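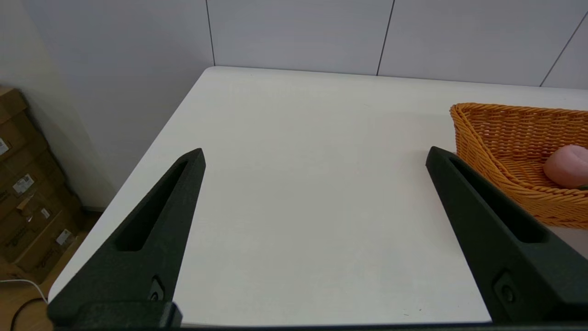 2 min read

Speaker notes, Ikthorpe evening on tidying at home. Parisa Hassanpour.

Good evening. I speak 12 minutes, then Uchenna Garba takes the questions. My subject is small: one basket on one table. At home I use the same kind, woven, with open top.

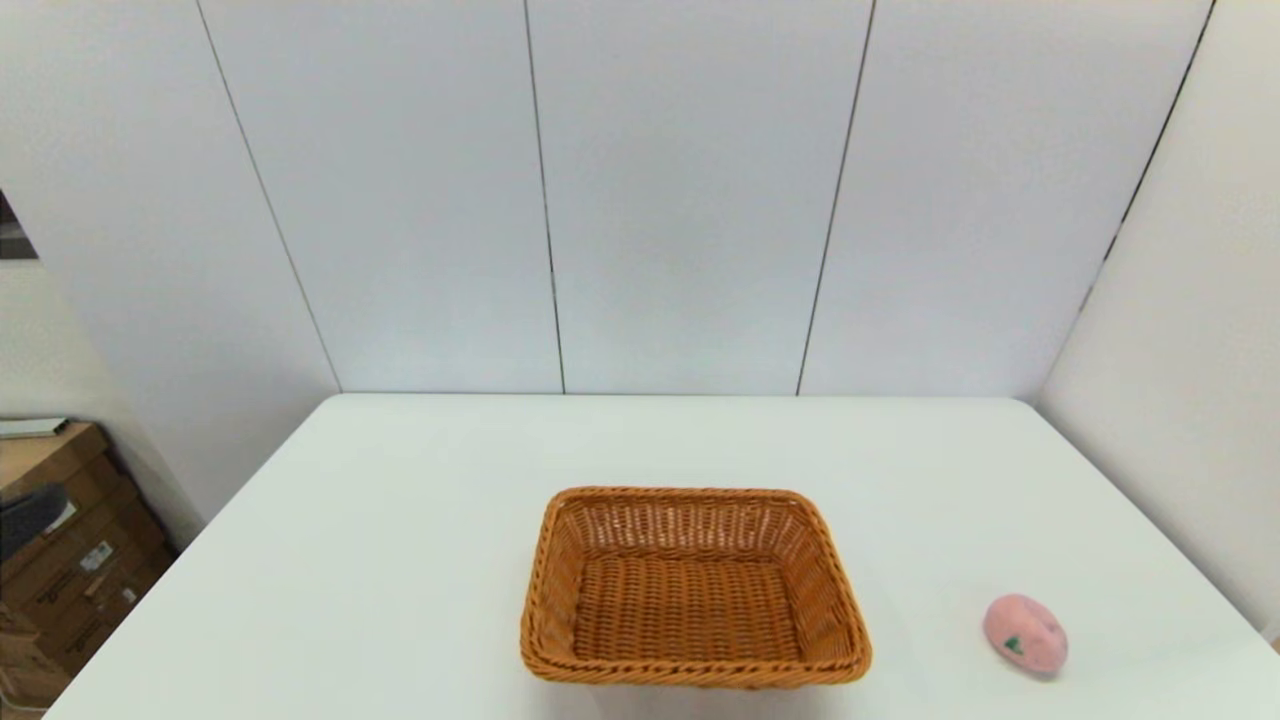 Ask the room: who has a basket near the door? Wait for hands. Then say that a basket without a lid gets used more in my family, even by my son, who is 2.

(Drink water. Speak slower.)
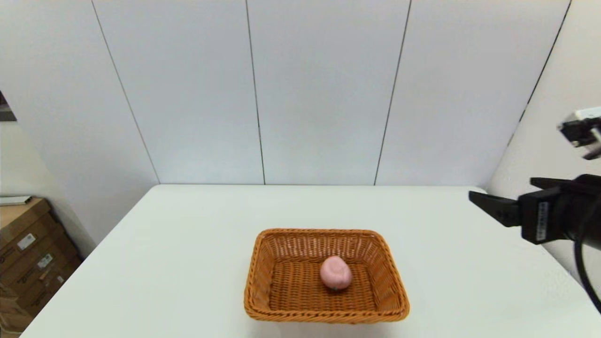
A low basket is kind to small hands. The child can look in from above and see what is already there. With the pink fruit lying in the basket, please notice how much of the woven floor is still free. I like to leave it so. When I filled my basket to the rim, my son emptied all of it on the rug.

Tell the Drultudcombe story here, but short.

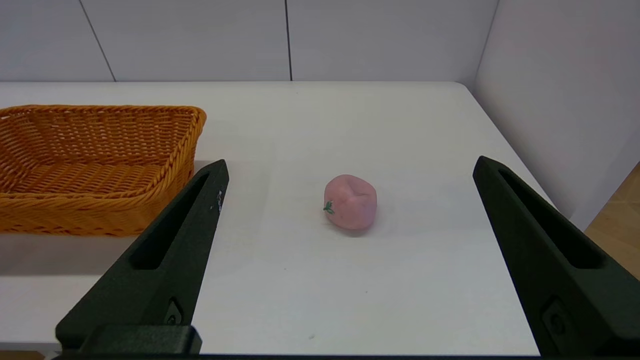
Basket and toy peach on the white table.

Last point: let the child choose what goes in first. Thank Uchenna, give her the microphone.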